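Gesau Sorting Room: progress report for November
To: Agustina Zúñiga, Cisternas Fund
Wed 20 November
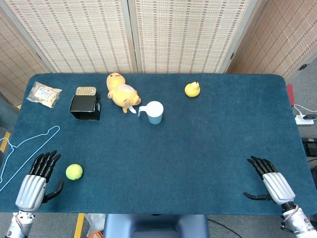 Where we've got to

Hello Agustina, and thank you for being so patient with me while I got this written up! You asked for something short and plain, so I'll try, though you know what I'm like once I start on the sorting table.

The teal felt is down and I love it. You'll remember the old table top from your visit, the one where everything slid about and every cup made a racket. The felt is dark enough that pale things show up beautifully against it (the white cup, the little yellow pear, even the light-blue hanger), and people find what they're after far more quickly. It does pick up crumbs, so we've bought a stiff brush and I nag everybody to use it.

The folding screen is up behind the table as well. We went back and forth over a plain fabric one, but the woven panels won and I'm glad they did. They make a proper corner of it, you can angle the outer ones in, and the beige weave with the reddish-brown dashes is easy on the eye when you're facing it all afternoon. It came from Clekis, who delivered it a week later than promised and then knocked a bit off, so no hard feelings.

The mixed trays

This is the part your grant was really for, so I'll go on a bit. The idea, as you know, is that people practise putting a home in order using ordinary things that don't belong together. A tidy set of matching boxes teaches you very little. A hanger, a bag with something baked in it, a soft toy and a piece of fruit get people talking straight away, because every one of them lives somewhere different: wardrobe, bread bin, toy basket, fruit bowl.

The yellow plush toy is the runaway favourite. It has a pinkish tummy and dark little eyes, and we still haven't agreed whether it's a chick or a duck, so the kit list just says "yellow bird". I've asked for its tag to be left on, as it gives us something to write the kit number on.

The black cardboard box has been more useful than I expected. Stood with its open side to the front it works like a little cupboard, and you can put things on top too, which is how the gold tin lid ended up living there. Quite a few people reach for the box first and try to fit everything into it, pear included, and then we have a chat about what will get squashed.

Hangers are the awkward ones. They don't stack, they don't sit flat and they will creep over the side of the table given half a chance. I'd like a short rail at the left-hand end, and I've put that in the requests below.

Money

The sorting room budget for this period was 892 pounds and we've spent 630 of it, nearly all on the felt, the screen and the kit. The rest is set aside for storage tubs and new labels. I've got the receipts in the Drarkimeo folder and can send scans whenever you like.

Sessions

We've run 12 sessions so far and lost two to the boiler, both of which I've rebooked. The afternoon ones fill up first. Mornings are slower, and I'm wondering about starting them half an hour later, as the bus doesn't get in until after we've begun and people come through the door flustered.

What hasn't gone so well

The printed instruction cards were a flop. I spent ages on them and everyone ignored them and just got stuck in, so I've cut them down to one line each. The food items also need more looking after than I'd allowed for. Baked things now stay in their clear bags with the label on, and fruit gets checked at the start of every session.

Next, and what I'd like from you

I want to make up a second kit before the winter break, with more kitchen things in it, cups with handles especially. Could you let me know whether the hanger rail can come out of the money we've set aside, or whether it needs a separate form? I'd also love you to come and have a go at a tray yourself. Any afternoon session suits, just ring first so I can save you a place.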